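Rust-red carpet in a work room: keep it or pull it up?
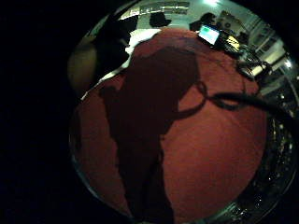

My sister and I just took over a big back room on the second floor of the old Sutwood building, and I am so excited about it I can hardly sleep! We're going to run our pattern cutting and sewing lessons out of it starting in December. The one thing we can't agree on is the carpet. It's a rust red, it covers a huge stretch of open floor, and with the ceiling lights on it goes a lighter orange-red in patches and a deeper brownish red in others. Stand on it and your shadow lands on it big and dark. My sister says rip it out before we move a single table in. I kind of love it. It's warm, it's cheerful, and it makes the pale cabinets or wall panels look a lot less like an office.

What I'd like to know:

Can a carpet like this be cleaned well enough that the color evens out, or is the patchiness just how it's going to look from now on?

Is it crazy to have carpet where people are cutting fabric and dropping pins? We'd have 9 people in there on a full night.

And what do you do about cords? The desk side is already a tangle and we'll be adding machines and irons. I don't want anybody catching a foot.

The landlord is fine with either choice as long as we pay for it. We have 200 dollars set aside for the floor, so new flooring would have to wait a good while anyway. Thank you so much in advance, I've been reading this site for ages and finally have a reason to post!

Viorica Nikolaidis

sutwood_stitcher

Keep it! I taught quilting on carpet for over 10 years and my knees and back were grateful every single night. Standing at a cutting table on bare concrete is misery, and there's a decent chance concrete is what you'd find under there.

On the color, do a test before you spend anything. Vacuum one square yard very slowly, going north to south and then east to west, and look at it in the morning with the ceiling lights off. A lot of what people take for staining in a plain carpet is pile lying in different directions, plus whatever the lights are doing. If the square matches the rest after a good brushing, you have a nap problem and a carpet rake will fix most of it. If the square comes up clearly brighter, it's dirt, and you can rent an extraction machine for a weekend. If the dark part stays dark both ways, it could be wear or fading and no machine will bring it back. Put a table over it.

If you do rent the machine, please use less soap than the bottle tells you. Half is plenty. Then go over everything again with clear water, and keep the windows open and a fan going until it's dry all the way down. I used one called an Iment, which was heavy as a cow on the stairs but did a beautiful job. Try the cleaner somewhere hidden first, inside a closet if you have one, and press a white rag on it. Reds can bleed.

Pins: get a magnetic sweeper, the kind on wheels with a long handle. Run it at the end of every class, before the vacuum. Ours lived by the door and the students used to fight over who got to push it. It won't pick up brass pins, so buy steel ones and tell everybody to leave the fancy ones at home. No bare feet or socks, ever.

Thread is the bigger pest, to be frank. It winds around the vacuum brush and you'll be cutting it out with a seam ripper once a week.

Have fun with it, it sounds like a wonderful room!

nicholas st. upholstery

rip it up. carpet + pins = tetanus shot. vinyl plank is easy

Kalliopi Dimitrov

I'm with the keepers, but I want to talk about your cords, because that part worries me more than the color does.

Don't run anything under the carpet or under a rug. It's tempting with a big open floor like that and it's a real fire risk — the cord gets walked on, the insulation wears through, and you can't see it happening. The same goes for those flat cords people swear by.

Push the sewing machines against the wall with the outlets and keep the middle of the floor for cutting, where you don't need power at all. Irons should go straight into a wall outlet, and two irons on the same circuit will very likely trip it, so find out which outlets share a breaker before your first lesson. Plug a lamp into each one, flip the breakers, and write the numbers on masking tape.

For the desk side, unplug the lot and lay it out on the floor. You'll find cords that go to nothing. Bundle the rest with hook-and-loop strips and hang them from the underside of the desk. It took me one evening and I was so pleased I kept making people come and look at it!

If one cord has to cross where people walk, use a proper cord cover made for carpet, the sort that grips the pile. The stick-down kind for hard floors peels right off. Mine came from Ziltevura and it's bright yellow, ugly, and everyone steps over it.

One more thing about red carpet, from somebody who has one at home. White and cream thread shows up on it beautifully, and so do pale buttons. Dark needles disappear. Keep a flashlight in the drawer and lay it flat on the floor when you lose one, the metal will glint at you from clear across the room. Post again once you've done the test square, I'd love to hear which way it went!

Contact us | Copyright 2021 | Back to top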